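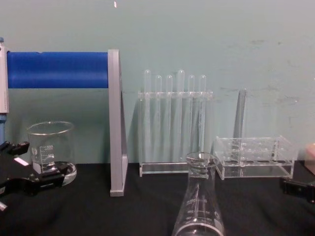
4. Setting up for the hardness test

Rev. 2022-07-01. Replaces the March sheet. Throw the March sheet out, the dilution line on it was wrong.

Covers total hardness on well water and tap water with the Claltis drop kit and the larger Claltis burette kit. Iron and manganese are in section 6. Lead you send out, don't try it here.

4.1 Before you start

1. Check the dates on the reagents. Buffer, indicator, titrant. Anything expired goes in the discard tub, not back on the shelf.
2. Rinse all glass three times with distilled water. Tap water is the thing you are measuring so keep it out of your flasks.
3. Let the samples come up to room temperature. Straight from the fridge the color change is slow and you will overshoot.
4. Gloves and glasses. The buffer is ammonia based and stinks — fan on, cap back on between uses.

Note: the small plastic scoop in the Detiron indicator jar is not the same size as the Claltis one. Don't mix them. One level Detiron scoop per flask.

4.2 Taking the sample

1. Run the cold tap five minutes. For a well, sample before the softener and the pressure tank if there's a valve. If not, write down where you took it.
2. Rinse the bottle twice with the same water, then fill to the shoulder.
3. Label right away. Name of property, tap, time. Pencil on tape, pen runs.
4. Test same day. Can't? Fridge, and get it done by 48 hours.

CAUTION: No bottles that had detergent in them. Even well rinsed. It wrecks the endpoint.

4.3 Running the titration

1. Measure 50 mL of sample into a clean flask. Read at the bottom of the curve, eye level.
2. Add 1 mL buffer. Swirl.
3. Add indicator. Should go wine red. If it goes blue straight off there is next to no hardness, write "below range" and move on to the next one.
4. Titrant in slowly, swirling the whole time. Fast at the start is ok, drop by drop once you see purple.
5. Stop at clear blue with no red left in it. Read the burette.
6. Do it again. The two readings should be within 0.2 mL. If not, a third run and drop the odd one. 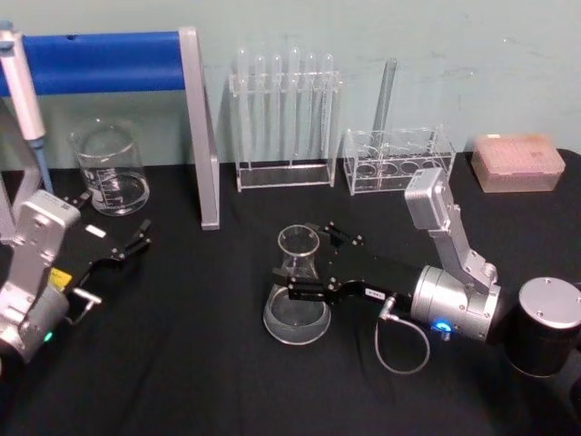
4.4 Working out the result

1. Burette kit: mL used times 20 gives mg/L as calcium carbonate. Only true for a 50 mL sample with the standard titrant.
2. Drop kit: one drop is one grain per gallon. Multiply by 17.1 for mg/L.
3. Diluted the sample? Multiply back. Everybody forgets this. Write the dilution on the flask AND the sheet.
4. Enter in Tisatell under Water > Hardness. It takes whole numbers only, so round first.

Worked case, Andrade property, kitchen tap: two runs, averaged, came out at 89 mg/L. Moderate, no treatment needed. The old well on the same property gave roughly 896 on a one-in-ten dilution, so that one went in the book as very hard and got retested.

Note: if Tisatell shows 2,018 or some other silly number, you typed the decimal as a comma. Delete the row and retype it, editing in place doesnt save.

4.5 Endpoint trouble

Color fades back to red after a minute — you stopped early. Add a drop, wait, look again.

Never goes properly blue, stays a muddy violet — probaly iron or copper in the water. Dilute and repeat. Still muddy, go to section 6.

Buffer has white flakes — too old or too cold. Don't shake and hope. New bottle.

Readings drift up through the afternoon — check for a leaking stopcock. Dry it with a tissue, wait, touch the tip.

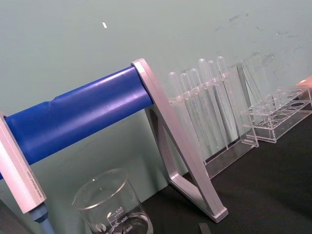
Fig. 3. Blue crossbar with end bracket.

4.6 Cleaning up

1. Empty the burette. Titrant that has been sitting in it does not go back in the bottle.
2. Rinse with distilled, open stopcock, let it drain upside down.
3. Flasks: rinse three times straight away. The indicator stains once it dries.
4. Used solutions in the marked waste jug. Full jug, tell Luana Queiroz, she books the pickup.
5. Wipe down the work surface. Buffer caps on tight, check twice.

CAUTION: never put bleach near the waste jug. Ammonia in there. Toxic gas.
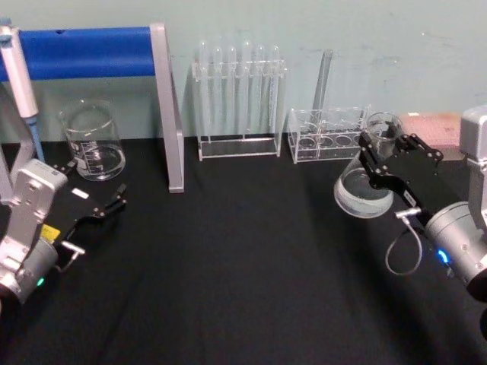

Svenja Voß adds that a blank of plain distilled water should be run first thing each session, and again whenever a new indicator jar is opened. If the blank takes more than one drop, the distilled is bad. Change it before testing anything else.

Blank results go in the same book, left hand page.

Next: 4.7, Calcium only (high pH method). Different indicator, read the label.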